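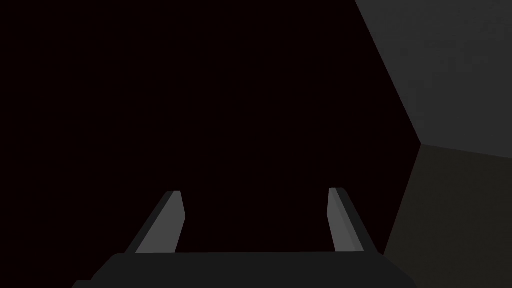

Subject: Re: [serials-cleanup] False merges on title changes
From: serials desk, Gudby
To: serials-cleanup

Replying inline to the first part, then some longer notes on the match keys.

> We ran Mockus over the combined serials file with the default profile
> and let it merge everything over the threshold. The report gave 1,934
> merges. We started checking by hand and found that a fair number of
> them joined a title to its own predecessor. One quarterly changed its
> name and its publisher in the same year, and we now have a single
> record with both runs of holdings under the later title. Is there a
> setting for this, or does everyone fix it afterward?

There is a setting, but it will not do enough alone. The default profile is tuned for monographs. It builds its key from the title proper, the first named body and the first date in the 008, then allows for a loose match on any one of the three. For books that is reasonable. For serials the loose match is where the damage happens, as a title change often keeps the issuing body and most of the words.

We had the same result here with an earlier version. Of our merges, 346 turned out to be a title joined to an earlier or later title. Most of the rest were correct. The ones that were wrong took far longer to undo than the correct ones would have taken to merge by hand, mainly on account of the holdings.

> We did keep the load file, but not the old holdings statements. Those
> were regenerated by Drirlow overnight.

That is the part to look at first. If the nightly job has run, the 866 fields in Drirlow are no longer what your libraries entered. They are what the job made out of the item records. Any gap note that was typed in by hand ("v. 6 lacking index", "incomplete") is gone from the live record. It may still be in the transaction log. On our system the log keeps the full text of the field before and after, under the job's user code, and it can be exported by date range. Export it before you do anything else, even if you are not sure you will need it. The log rolls over without a warning.
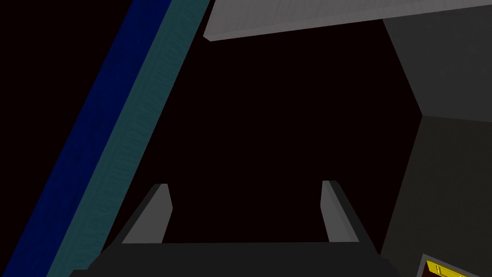
Gripper open, seen from behind

Now the match keys. What follows is the profile we settled on after three rounds. It is conservative, and it leaves more pairs for hand review than some of you will like.

First pass: ISSN. Use 022 subfield a only. Do not include subfield y or subfield z in the key. Subfield y holds incorrect numbers, and a very common incorrect number on a serial is the one belonging to the earlier title, printed on the cover for a year or two after the name changed. If y is in the key, those records will match every time. Subfield l, the linking number, should also be left out if you keep print and online on separate records. It exists to bring the formats together, so it will do exactly that.

Even with subfield a alone, require a second element to agree. We use the normalized title. An ISSN that agrees with a title that does not is sent to review. These are mostly typing errors in one record or the other, and a few are real title changes where the cataloger kept the old number.

Second pass: title plus place plus beginning date. This applies only to records with no ISSN on either side. Local society bulletins, church magazines, school papers and so on. The title has to be normalized with care. We drop initial articles and punctuation, but we do not drop subtitles, and we do not drop frequency words. "Report" and "Annual report" are different titles often enough that it matters. Under the default profile both reduce to the same string.

Beginning date is taken from the 362 if there is one in a form the program can read, and from the 008 otherwise. Where the 362 and the 008 disagree, the record goes to review. This caught a large group of records in which the date in the 008 was that of the first issue held, and the serial itself was much older. Two libraries that own different parts of one run will have different dates in the 008 and will never match on it. They are the same serial and ought to merge, but a person has to say so.

Third pass: linking fields, used as a veto. This is the step that answers your question. Before any merge is written, compare the 780 and 785 of each record against the 245 and 022 of the other. If record A names record B as its earlier or later title, the pair is blocked whatever the score. In Mockus this is done in the exclusion file. It does not appear in the menu, but the file is read if it is present in the profile folder. It takes one rule per line, and the order of the rules does not matter.

The weak point is that the links have to be there. Roughly 2,000 of our serial records had no 780 or 785 at all, though many had a note in the 580 or even a general 500 saying "Continues" and then a title. The exclusion file cannot see into those. We ran a search for "continue", "formerly", "supersede" and "absorbed" in any 5xx and put every hit on the review list. It is crude. It found several titles that only promised to be "continued next year", and those were easy to clear.

Also check the entry convention in 008/34. If you have inherited cards that were converted in bulk, some records will be coded as latest entry. On those, one record is supposed to cover all of the titles, with the former ones in 247. They need to be kept out of the automatic passes completely. A latest entry record matched against a successive entry record is not a duplicate in either direction, and merging them leaves something that follows no rule.

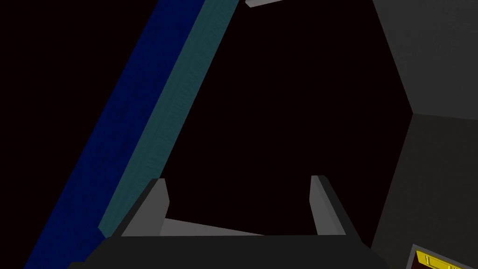 serials-cleanup Digest, Vol 6, Issue 346

> Second question. When two records do match, which one survives? We
> took the fuller encoding level, and it seems to have dropped subject
> headings from the other one.

Fuller encoding level is a fair tie-breaker but a poor first test. Many of the full-level records in a combined file were full when they were made and have had no attention after that. We rank in this order: authenticated record, then record with a readable 362 giving the first issue, then record with linking fields, then encoding level, then the most recent date of change. The second and third carry the most weight in practice.

As to subject headings, Drirlow will not carry any field across from the losing record unless it is listed in the transfer table. The table that comes with the system lists 022, 246 and 776 and stops there. Add at least 310, 321, 580, 650, 651, 710 and 780/785. Do not add 362. If you do, you may get two of them with different opinions on when the serial began, and the display shows only the first.

Frequency needs a decision. If the two records have different values in 310, transfer will leave you with two current frequencies. We transfer it as 321 and let the cataloger sort out the dates. Others on this list have it dropped, and I would not argue strongly against that.

Local fields are another matter. Binding instructions, routing notes and shelf locations should sit on the holdings record, and in most libraries some of them do not. Search the 59x range before the merge and move what you find. Once the bibliographic record is gone, a binding note attached to it is gone too, and the first sign will be a volume coming back from the bindery in the wrong color. 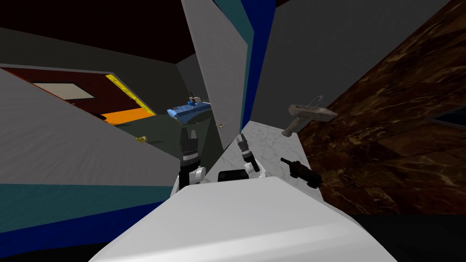
On undoing the merges you already have. The un-merge function in Drirlow restores the losing record from the deleted file. It does not move the holdings back. All of the holdings stay with the survivor, in one sequence, sorted by enumeration. If the later title restarted its numbering you will have two volume ones side by side, and the system has no record of which came from where.

What worked for us was the following:

1. Export the item records for the survivor, with barcode and creation date.
2. Export the same barcodes from the load file.
3. Join on barcode. The load file gives the original record number for each item.
4. Restore the losing record under its old number if the system lets you. If not, note the new number next to the old one.
5. Move the items by barcode list, in batch, not one at a time.
6. Turn off the nightly holdings job until the log entries have been pasted back in.

Step 6 is easily missed. We pasted in a full set of gap notes one afternoon, and the job removed them at 2 a.m.

Items added after the load will not be in the join. For current subscriptions these belong to the later title nearly every time and can stay put. For anything with an older publication date, look at the piece.

I would suggest a trial on a single letter of the alphabet before you repeat the full run. Pick one with a good number of society publications in it. A, B and T are not suitable: A has too many entries under "Annual", B under "Bulletin", and T is full of titles where the article was never given its indicator. We used M, which was heavy on "Monthly" and "Memoirs" but otherwise behaved well.

Our exclusion file and transfer table are in the list's file area, in the folder marked Gudby. The exclusion file has a few lines near the end that refer to our own location codes. Take those out before you load it. If a line has a code Mockus does not recognize, it ignores that line and every line after it, with no message in the report.

One open question from our side, if anyone has dealt with it. Supplements that are numbered with the parent serial but have their own ISSN are matching to the parent on the second pass in cases where the supplement record was entered without the number. The 772 is present on some. Has anyone added 770/772 to the veto, and did it slow the run down much? Our test file is small and I cannot tell from it.

Serials desk, Gudby

_______________________________________________
serials-cleanup mailing list
To leave the list, send a message with "unsubscribe" in the subject line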